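Stirora cell: setup and upkeep notes

README, revision of 22 October 2019
Maintained by Ladi Ugwu

Welcome to Stirora! It is our small tabletop arm cell for picking up kitchen things and putting them somewhere sensible, and these notes are what you need to start it up, keep it healthy and put it right when it sulks. I've had a great time looking after it and I hope you will too. Please edit this file when you find a better way of doing something.

What is in the repository

config/ holds the joint limits, gripper settings and camera offsets
adley/ is the control program (start it, stop it, jog the arm)
igwe/ is the calibration tool
logs/ is one folder per session, never tidied by hand
spares.txt says what is in the drawer and what we have run out of

Starting up

Switch on the arm controller first, then the computer. Wait for the controller lamp to go steady before you open Adley, or it will sit there looking for a device that hasn't introduced itself yet. Home the arm with the table clear. Homing swings the wrist out wider than you expect, and the first time I watched it I had a mug in the way.

When Adley says READY, open and close the gripper a few times with nothing in it. You are listening for a dry click near the end of travel. A click means the finger screws want a look (see Fingers).

Both camera views should come up on their own. There is one fixed camera looking across the table and one small camera at the wrist looking out past the fingers. If the wrist view is upside down, somebody has loaded the old January config. Pull the latest and restart.

Calibration

Run Igwe after any of these: the table has been moved, a finger has been changed, either camera has been knocked. The full routine visits 61 points and takes a good while, so put the kettle on. The short routine visits three and is fine for a morning check.

Write the residual in the session log even when it is lovely and small. I like seeing the run of them! A slow creep over several sessions nearly always means the table bracket is working loose, and you can catch it well before picks start to miss.

Fingers

The fingers wear at the tips. Wipe them at the end of every session with a barely damp cloth and let them dry open. Check the tips meet evenly by closing them on a strip of paper and pulling gently; it should drag the same on both sides.

To change a pair:
1. Stop Adley and switch off the arm controller.
2. Undo the two screws on each finger. They are short and they love the floor.
3. Fit the new pair, screws just nipped up.
4. Close the gripper by hand so the tips find each other, then tighten.
5. Power up, home, run the full Igwe routine.

The current pair went on at session 107. Grip force is set to 60 in config, on the controller's own scale, and that has been a very happy setting for round, knobbly and ribbed things alike. Turn it down before trying anything soft.

Cables

Leave slack at the wrist. The loops look untidy and I know it is tempting to tie them back, but a tight cable pulls on the connector when the wrist turns, and the wrist camera then drops out for a moment in the middle of a move. We lost most of a day to that one. Herberg, our other cell, has the same wrist and the same fault, so check there as well.

If the camera still drops out with plenty of slack, reseat the connector at the wrist end, then at the computer end. After that, swap the cable. There should be a spare in the drawer.

Known problems

Adley forgets the last speed setting after a restart. Set it again by hand.
Fast moves smear badly in the fixed camera. Slow down if you need sharp pictures.
Igwe will not start if a log folder has a space in its name.

The cell at work

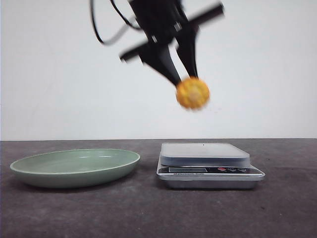 Fixed camera, arm on the move above the plate and scale.

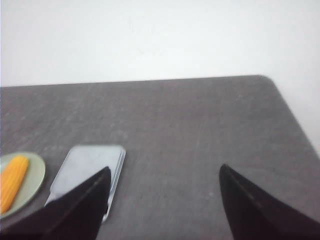
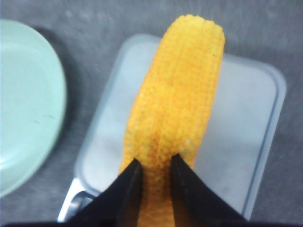
Wrist camera for both of these: fingers apart over the table, and fingers closed on the corn.

Do I have to run the full calibration if I only took the fingers off to clean them?

Run the full one. Even the same pair goes back in a slightly different place, and the short routine doesn't visit enough points to pick that up.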